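The Correction

Fiction | 2 comments | 17 shares
Print this story | E-mail to a friend

The tide tables for Orent were published each August by the harbor office at Fonley, and each August they were wrong. The error was small. High water at Orent came 12 minutes later than printed, in all seasons and all weathers, and the people who used the quay had learned to add the difference without thinking.

The new clerk had not learned it. The clerk came from inland, held a certificate in applied measurement, and had been hired to copy the tables from one ledger to another. On the first morning the clerk walked down to the tide staff with a watch and a notebook, recorded high water, and compared it to the printed time. The procedure was repeated until the notebook held 378 readings. The difference did not vary by enough to matter.

A memorandum was written. It gave the readings, the method, the condition of the staff and the rate of the watch, which had been checked daily against the time signal. It recommended that a correction be applied to the next edition. The harbor master read it standing up and returned it with one line in pencil: See Zoëga.

Zoëga was a box. The office filed its older records under the names of survey vessels, and the Zoëga had made the original soundings of the bay. Most of the vessels had been reduced to a folder. The Zoëga had a box with a glass lid, made by someone who took trouble over corners, and it was kept in the reading room upstairs.
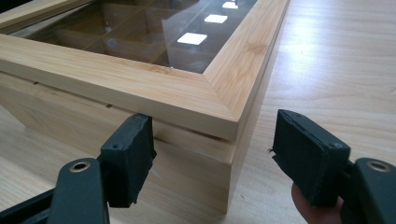
The lid, with its mitered corner.

The clerk signed for it and opened it on the table by the window. It contained the sounding books, a coil of lead line with the leather markers still attached, and an envelope addressed to whoever held the post of clerk. The envelope had been opened and resealed several times. Each time a different glue had been used.

There were 17 sheets inside. Each was a memorandum, and each reported that high water at Orent came 12 minutes later than printed. The earliest was written with a steel nib. The most recent was typed and included a graph. The methods improved from sheet to sheet. One writer had used a float gauge of his own construction, drawn to scale in the margin. Another had worked at night for an entire winter and noted, in the column for remarks, that ice on the staff had cost two readings and a glove.

The last sheet in the envelope was the explanation. It was short. In the year the tables were first printed, the ferry Zullano had grounded on the bar while leaving at the stated hour of high water. The tables were then correct. The master had left late, as masters did, on a falling tide, and the ferry had broken her back. The office could not make masters leave on time, so it moved the tide. The printed hour was set 12 minutes early. A master who was late by the table would then be punctual by the sea.

The clerk read this twice and made a calculation. The people of Orent knew about the error and added the 12 minutes. They then left late, as before. The margin had been used up within a few years of its creation, probably by the second edition. The bar itself had since been dredged, and no vessel drawing enough water to touch it had called in the clerk's lifetime.

It followed that the correction could be made without risk. It also followed that on the day it was made, every person on the quay would go on adding 12 minutes to a figure that no longer needed them. They would have to be told to stop. Some of them would not hear, and some would hear and forget. The clerk tried to estimate how many and could find no basis for a figure.

By four o'clock the sun had come round to the window and lay across the table in a white patch that made the paper hard to read. The clerk put the sounding books and the lead line back in the box and moved it to the shelf. 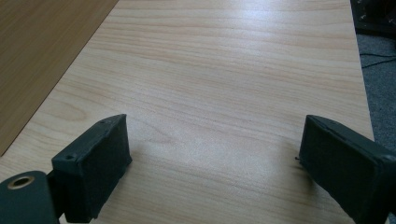 Light on the tabletop.

There remained the memorandum. The clerk copied it out once in a fair hand, adding the serial number of the watch, which had been left out of the first version. A paragraph was added on the dredging of the bar - two sentences, with the source. The sheet was numbered 18 and placed in the envelope behind the others, ahead of the explanation. The office glue had dried in its pot, and the clerk went downstairs to ask for more.

The tables went to the printer at the end of the month. High water at Orent was given to the minute. On the proof, the clerk found a transposed digit in the column for Fonley and corrected it.

Print this story | E-mail to a friend
2 comments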